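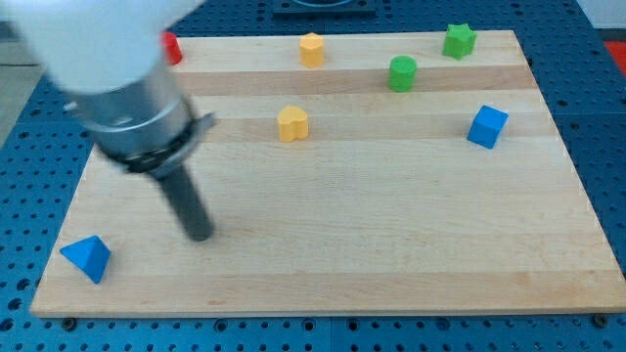

The Stetero arm with its rod tool over the block board.

Stetero is a tabletop robot project built and kept up by members of the Bramwell shared workshop, where it has been in use, in one form or another, since its first working session on September 15, 2021. The name covers the whole arrangement – the arm, the blue perforated platform it works over, the wooden board, and the small set of programs that tell it where to go – although most members simply say "the arm" and are perfectly well understood.

History

The project was begun by Evie Haslam and Stuart Horrocks, who had bought the arm secondhand from a packaging firm called Kosberg and spent a good part of that summer rewriting its old control software at Haslam's kitchen table. It moved to Bramwell when the kitchen was wanted back. Glenys Tindall, a retired pattern maker, took on the woodwork, and Hoi-yan Lam joined in December of the same year and wrote Prusel, the program still used to plan the arm's movements. The parts and repairs up to that point had cost $2,000, most of it paid by the two founders and the rest raised at an open evening.

Design

The platform is covered in a regular grid of holes, so that a board or a fixture can be bolted down wherever it is wanted and put back in the same spot another day. The arm carries no fingers. It has a single dark gray rod with a rounded tip, and it moves things by pushing them, which the builders chose partly for the price and partly, as Haslam has cheerfully admitted, from a fondness for shuffleboard.

The objects to be pushed are small colored blocks in a mixture of shapes, among them a cube, a pyramid, a cylinder, a star and a heart. Cylinders tend to be the awkward ones if they tip over and start rolling, and newcomers are usually given the cube first.

Use

A typical session lasts 45 minutes. One member scatters the blocks over the board and another types in a goal, such as bringing the yellow blocks together or sending the star to a corner, and Prusel works out a series of short pushes. Joanne Dobson keeps the session notebook, now in its second volume, and also runs the beginners' evenings, which are open to anyone aged 16 or over and are held upstairs from the wood shop.

See also

Bramwell shared workshop
Prusel (software)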